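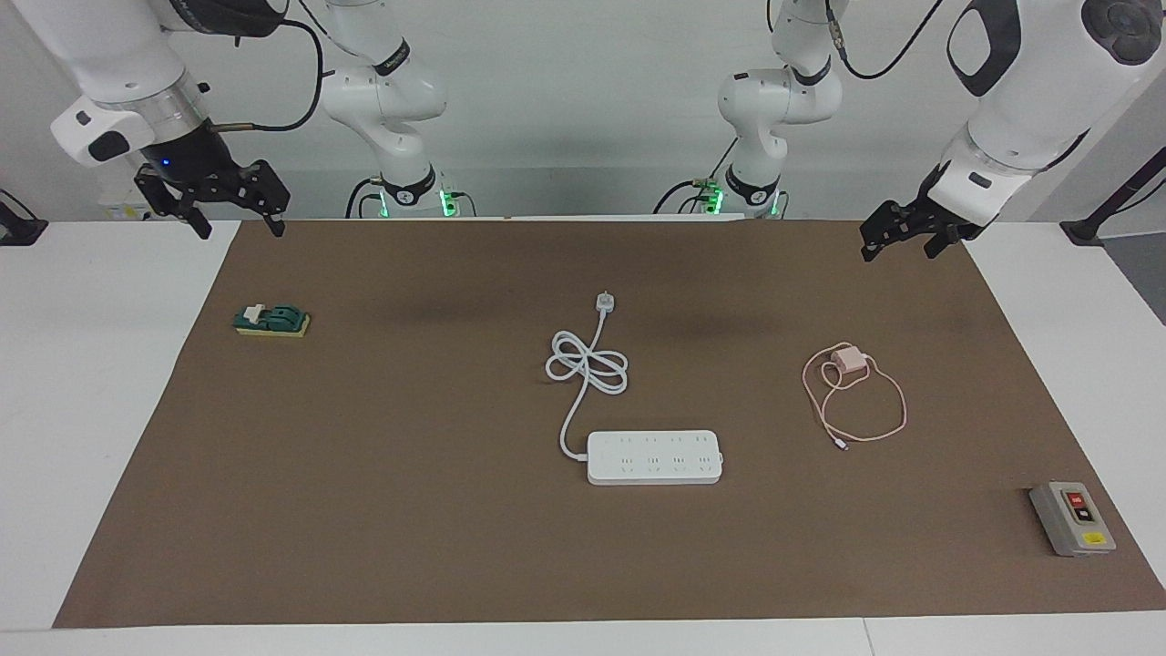

The brown mat in place, with a strip of white tabletop left showing along the front.

I've owned a lot of tables and loved very few of their tops. White ones are the worst. I bought my first in a fit of optimism, put a mug down on it before lunch, and spent that whole May rubbing at a ring with baking soda. So when my editor asked who wanted to write about table mats, my hand was up before she'd finished!

The big brown mat is my favorite kind. It covers most of the table and leaves white margins at the sides, and I like those margins a lot. Run a mat right to the edge and your sleeves catch it all day long. Mine at home slid into my lap twice before I gave up and bought a smaller one.

Then there's the color. My friend Vittoria Caruso, who talked me out of cream, swears by dark brown for any table that gets used hard. "You'll see every crumb on cream," she told me, "and you'll hate yourself." A mottled brown is kinder – a bit of patchiness and you stop hunting for spots. Small pale things show up well on it too, buttons and beads especially. Black screws, less so. I lost one for 2 days.

Measure before you shop. I didn't, and drove all the way to Grirkham and back with a mat that would have suited a card table. Take it out of the tube the night before you need it, turn it face down, and put your heaviest cookbooks on the corners. Mine still has one corner that curls up a little by the window, and I've put the fruit bowl on it.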